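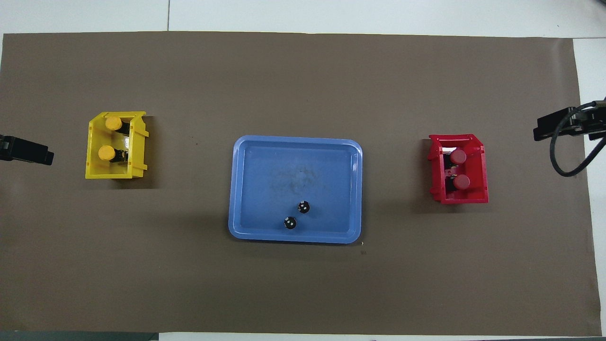 文:Sánchez|Zustmont 桌面整理套装使用手册 编写组|5月修订版

第3节 布置你的分拣桌面

欢迎来到全手册我们最喜欢的一节!前两节讲的是开箱和清点,有点枯燥,辛苦你看到这里。从现在起,东西终于要上桌了。一张垫纸、一个托盘、一个开口料盒,三样摆好,桌子马上就有了干活的样子。

这一节适用于基础摆法,也就是“一盘一盒”。如果你买的是多盒组合,先照这一节练一遍,再翻到第5节。

3.1 开始之前

请准备:
牛皮色垫纸一张
浅蓝色托盘一个
黄色开口料盒一个(可堆叠的那种,一侧敞开)
软布一块
小毛刷一把
待分拣的小件,用碗或袋子装着,先放在旁边的椅子上

桌子不挑,平就行。白色桌面特别好用,垫纸的边在白底上看得清清楚楚,歪没歪一眼就知道。由几块板拼起来的桌子也可以,用手掌摸一下接缝,两边一样高就没问题。要是有一边翘起来,先调桌脚,别指望垫纸能盖过去。

注意:套装里的圆形小件可能被幼儿吞咽。家里有小孩的,请等孩子不在桌边时再打开零件袋,做完马上收好。宠物同理,猫对会滚的东西的热情远超我们的想象!

3.2 铺垫纸

1. 用软布把桌面擦一遍,等它完全干透。
2. 把垫纸展开,平放在桌子中间,左右拉到差不多铺满。
3. 从中间往两边抹平。手掌放平,慢慢推,推到边上再抬手。
4. 看一下上沿。纸边有一点起伏很正常,一头稍微往下坠一点也不要紧,小件不会因此跑掉。
5. 四周露一条桌面出来。多宽随你,能放下一支铅笔就很舒服。

说明:垫纸的边本来就不是刀裁的那种笔直,请不要拿剪刀去修。我们见过有人越修越窄,最后铺出来像一条围巾。

说明:大桌子可以用卷装垫纸自己裁,每卷长50米。第一次裁请留宽裕些,裁多了还能折进去,裁少了就只好拼。拼接处用纸胶带贴在背面,正面会平很多。

注意:不要用双面胶把垫纸粘在桌上。换纸的时候你会后悔的。纸如果总是滑,在四个角下面各垫一小片防滑网。

3.3 摆托盘

托盘是整张桌子的主角,所有小件都先到这里来。位置摆对了,后面每一步都顺手。

1. 托盘横着放,长边朝向自己。
2. 放在垫纸正中,四边都留出纸面。
3. 坐下来试一试:两只前臂自然放在桌上,指尖应该能碰到托盘的远边。碰不到,就把托盘往自己这边挪一点。
4. 轻轻按一下四个圆角,托盘不应晃动。晃的话,多半是下面压了一粒东西,掀起来刷掉再放。

托盘内底用久了会出现浅浅的擦痕和发花的印子,这是正常使用的痕迹,不影响分拣。边沿比较亮,会反光,灯从正上方打下来时尤其明显。觉得晃眼的话,把台灯往旁边移,或者把托盘转半圈试试,常常一下子就舒服了。

小技巧:深色小件放在浅蓝底上非常好找!本节开头那张图里,黑色小球落在托盘右下方,球上带着白色的小点,隔着一臂远也不会漏看。浅色小件正好相反,建议在托盘里先衬一张深色卡纸。

3.4 摆料盒

1. 把黄色料盒放在托盘左边,和托盘之间留一点空。
2. 转动料盒,让敞开的那一面朝右,也就是对着托盘。
3. 用手从托盘到料盒走一个来回,动作应该是一条平平的短线,不用抬肩,也不用拐弯。
4. 左手更顺的朋友请整个反过来:料盒放右边,开口朝左。手册后面凡是写“左边的料盒”,你都自动读成右边就好。

刚上手时,很多人习惯把开口对着自己,看起来确实更像抽屉。请一定试试朝向托盘的摆法,做上几分钟你就回不去了。我们自己改过来的那天下午,整个工作室都在转料盒,玩得像一群刚领到新文具的小学生。

注意:料盒敞开的一侧有低低的挡边,可它不是门。圆柱形的东西要横着放,靠里放,别让它们正对着开口竖起来。会滚的小球请留在托盘里,或者另备带盖的盒子。

3.5 放入第一批物件

到最开心的部分了!第一次请少放一点,把手感找到再加量。

1. 先放长件和柱状件。让它们躺倒,一件挨着一件送进料盒,两头朝同一个方向。
2. 有盖的柱状件,盖子朝同一边。图中料盒里装的是黄色圆盖、黑色身子的柱状件,一上一下躺着叠放。你手里的颜色不同也没关系,盖子对齐就行。
3. 叠放时,下层放稳了再放上层。松手之后等一下,看它们会不会自己滑开。
4. 再把小球轻轻放进托盘。贴着盘底松手,别从高处丢。
5. 小球之间可以挨得很近,也可以散开。它们停稳以后再去拿下一件。

说明:物件不必一次倒完。椅子上那只碗就是给你分批拿的,拿一把,理一把,桌面始终清清爽爽。

说明:如果你打算整理的是很大一批存货,强烈建议先登记。我们在 Trarinholm 的样品间做过一回大整理,登记表一共写了1,271行,零件总数将近4,000件,用的就是这一节的摆法,一张桌子,一盘一盒,慢慢来。空白登记表附在手册最后,表格编号599,尽管复印。

3.6 检查一遍

动手分拣之前,请从上到下看一眼:

垫纸平整,没有鼓包
托盘横放,四角落稳
料盒开口朝着托盘
柱状件躺着,没有伸出挡边
小球都在托盘里
垫纸上没有碎屑

最后一条最容易忘。托盘右下角外面是碎屑最爱待的地方,右手拿放东西总从那里经过,掉一点浅色的小渣子,或者蹭出一个小黑点,都很常见。用毛刷往纸边轻扫,扫到手心里扔掉。黑点如果扫不掉,那就是印上去了,随它去吧,等换纸的时候一起解决。

3.7 日常使用中的调整

桌面用上几天,你会慢慢发现自己的习惯。下面是常见的情况和我们的做法。

托盘越用越往右跑
在垫纸上用铅笔沿圆角描四条短弧线,每天开工前对一下。描轻一点,换纸时再描新的。

料盒里的东西一拿就倒
装得太少时会这样。把料盒后侧垫高一点点,一张对折的卡纸就够。也可以把剩下的几件换到小盒里。

小球老是聚到一个角
桌面有坡度。把托盘转个方向,看小球是不是还往桌子的同一侧滚;如果是,请回到3.1调桌脚。这个办法也可以拿来给新桌子找平,比想象中好玩得多!

垫纸中间起皱
手臂来回带的。把托盘和料盒拿开,从中间重新抹平一遍。皱得厉害时翻面再用,两面都能用。

想在右边再加一个料盒
完全可以。新料盒的开口朝左,同样对着托盘。两边各管一类,别混。加到第三个就该看第5节了,那里有叠放的具体做法。

3.8 收桌

1. 先收小球。从托盘里拿起,放进带盖的盒子,盖好。
2. 再收料盒。柱状件可以留在里面过夜,把料盒转过来,开口对着墙。
3. 用微湿的软布擦托盘,内底和边沿都擦到,然后晾干。
4. 刷净垫纸。明天还用的话就铺着,不用卷。
5. 椅子上的碗和袋子归位。

注意:擦托盘不要用钢丝球或去污粉,边沿的亮面很容易磨花。擦不掉的胶印可以先用温水敷一会儿,再用指腹慢慢推。

注意:料盒和托盘都不要放在暖气片上或者夏天的车里。

需要补充垫纸,请把包装侧面的型号抄下来,寄到或带到 Drinidport 的门市。门市备有裁好的样张,可以当场拿托盘放上去比一比大小。来的话,也欢迎带上你自己桌面的照片,我们特别爱看!

多盒组合的摆法见第5节。标签的写法和贴法见下一节。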